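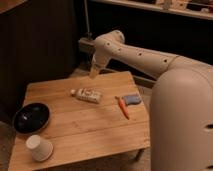
4. Whose Cup Is It? Orphaned Objects and the Grammar of Shared Tables

4.1 What respondents said they would do

Every one of our 62 respondents claimed to clear up after themselves. This is the most consistent finding of the study and the one we trust least. When the same people were asked who left things on the table in their shared workroom, they named other people without hesitation, and the other people, when we reached them, returned the favor. Two respondents at the Doltden site named each other.

The written diaries are more helpful. Respondents made 442 entries, each recording an object they had noticed on a shared surface and what they had done next. By far the most frequent action was none. The second most frequent was what Oda, coding the entries, came to call nudging: the object is moved a short way toward the edge, or toward a chair where its owner is believed to sit, and then left. Nudging appears to discharge the duty to tidy without requiring any actual tidying. One Fukuda respondent nudged the same mug on four consecutive days, by which time it had traveled the width of the table and become a problem for someone in accounting.

Removal was rare and came with elaborate notes of justification. Respondents who threw something away wrote entries more than twice as long as those who did nothing, often citing smell, the arrival of visitors, or a wish to eat lunch. No respondent threw away a pen.

4.2 Posture as a signal
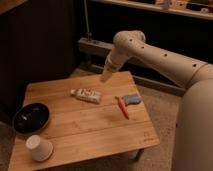 Respondents judged whether an object had been abandoned partly by how it was placed. Our pilot interviews suggested that an upright thing is read as waiting for its owner, while a thing on its side is read as finished with, and the diaries mostly bear this out. Upright bottles were described as "somebody's." Fallen ones were described as "there." The distinction seems to hold even for people who know that bottles fall over by themselves. In Figure 4 a small bottle or tube lies on the tabletop, and a respondent applying the usual rule would call it fair game, though an owner might well take a different view. Cups complicate matters. An upturned paper cup struck some respondents as clean and set out for use, and others as the work of a person who had finished and wanted the fact known. Both groups were certain.

Iwasaki and Alva, in their earlier study of coat hooks, argued that people read such signals quickly and then defend the reading at length. We saw the same pattern. In the follow-up interviews we asked respondents to reconsider 11 of their own diary entries, with the wording slightly changed so that the object stood where it had originally lain. Most revised their verdict on ownership. Few remembered having given a different one, and one accused us of moving the bottle.

4.3 Time

We had expected age to matter more than it did. The workplace code at Privorton states that any item left out for 60 minutes may be cleared by anyone, a rule printed on a laminated card which has itself been lying on the table since the previous December. Asked how long an object had been there, respondents gave estimates that tracked their opinion of its owner more closely than anything a clock would say. A favorite colleague's bowl had "just been put down." The identical bowl, attributed to a manager, had been there "forever."

It would be convenient to treat this as simple bias, and Hattori favors doing so. The remaining authors are less sure. A person who has forgotten a bowl and a person who means to come back for it leave the table in exactly the same condition, and the observer has to get the difference from somewhere. Character is a poor source, but it is usually the only one in the room. We return to this in Section 5, where the refrigerator data are considered separately on account of their volume and tone.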